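Gundville students teach two-armed robot to work on motors

Oct 16, 2021

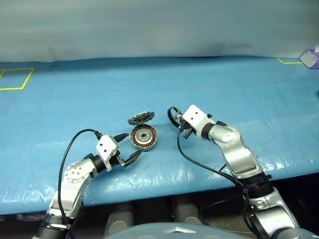
What are the students trying to get the robot to do?

They want it to take a small brushless motor apart and put it back together, using two arms, with no one touching the parts in between. The motor has a stator, the part with the copper windings, and a rotor bell that fits over it. Magnets in the bell pull it toward the stator, so one arm has to hold while the other lifts.

The project belongs to the robotics club at Gundville Technical College, which began work on it in August. The club plans to enter it in the Druvinon Student Assembly Challenge, where teams are given 50 minutes to set up and three scored attempts.

"Pulling the bell off is a short job for a person," said Stella Lyimo, the club's president. "You hold the bottom and you tug. With the arms, if the angle is a little wrong, the whole motor comes up with it."

Lyimo, a second-year student, runs the sessions with Njoroge Bakilana and Wekesa Kariuki. Bakilana writes the motion code. Kariuki works on the grippers and has changed the finger shape twice this term.

The work is done on a table covered in blue plastic, with yellow tape marking the zones where parts are to be placed. Kariuki said the slick surface was a problem in the first weeks — the stator slid when a fingertip brushed it — and the club now has the left arm close in slowly before the right one moves.

So far the team has logged more than 400 practice runs. Bakilana said 278 of them ended with the bell off and both parts on the table. Putting the motor back together is further behind, and the club has not yet done it without a person stepping in.

Parts and motors were paid for with a grant from Durnevar, a machine shop in town. The shop's owner, Mutua Mwaipopo, said he had asked for nothing in return except a visit once the system is running.

Erick Mugo, who teaches electronics at the college and advises the club, said students may use the project for course credit if they submit a written report. Four have signed up to do so.

The club meets in the electronics lab on the second floor. New members can join until the end of the term, and no programming experience is required.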